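Furnished Unit Turnover Inspection, Bedrooms and Linen Storage
Paredes Property Services, Unit 816, August 3, 2024

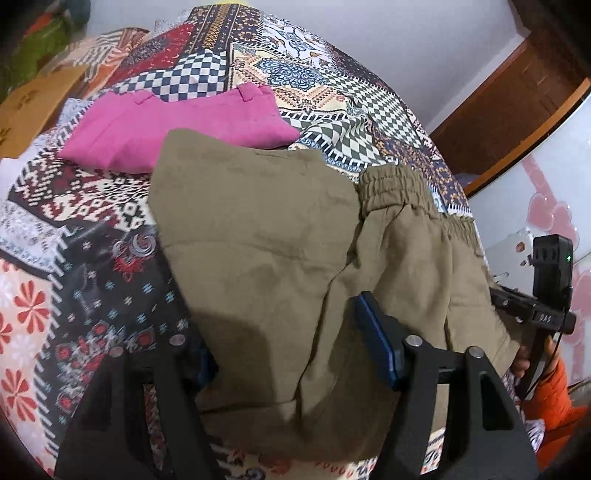 A remark from the tenant side, passed on by the Griltik desk: the bedroom smoke alarm chirped at night through most of June, and a new battery stopped it for only a few days. The desk asks that the unit be replaced before the next lease starts. See item 3.

Ratings: OK / Repair / Replace / Not checked

1. Entry door and closer. OK.
Comment: Latches from the fully open position without a push. Deadbolt throws cleanly.

2. Bedroom window, egress. Repair.
Comment: Sash opens to full height but drops on its own. Left balance is broken. Treat as priority, as this is the second exit from the room.

3. Smoke alarm, bedroom. Replace.
Comment: Test button sounds the alarm. Date stamp on the back is past the maker's service life. A new battery will not correct this. Base plate is sound, but check that it fits the new model.

4. Outlets and cover plates. Repair.
Comment: Plate behind the headboard is cracked. Receptacle tests correct for polarity and ground. Pull the bed out before starting work.

5. Bed frame and slats. OK.
Comment: Vendasitz frame, load label reads 300 kg. All 16 slats seated. Center leg touches the floor. Bolts at the foot end took a quarter turn.

6. Mattress and bedding. OK.
Comment: Seams and underside checked with a flashlight for insects. None found. Bedspread does not reach the baseboard heater on either side. Clothing laid out on the bed was left as found.

7. Baseboard heater clearance. Repair.
Comment: Curtain on the window side hangs too close to the heater. Shorten or tie back. Fins dusty, vacuum before heating season.

8. Dresser and wardrobe anchors. Replace.
Comment: Wardrobe strap is screwed into drywall only. Refit to a stud using the Drirum bracket kit. Dresser anchor is good.

9. Linen closet. Not checked.
Comment: Locked, no key on the ring. Shelf brackets and light fixture to be looked at on the return visit.

Open items: 2, 3, 4, 7, 8, 9
Return visit: allow 4 hours. Bring ladder, stud finder, sash balance and closet key.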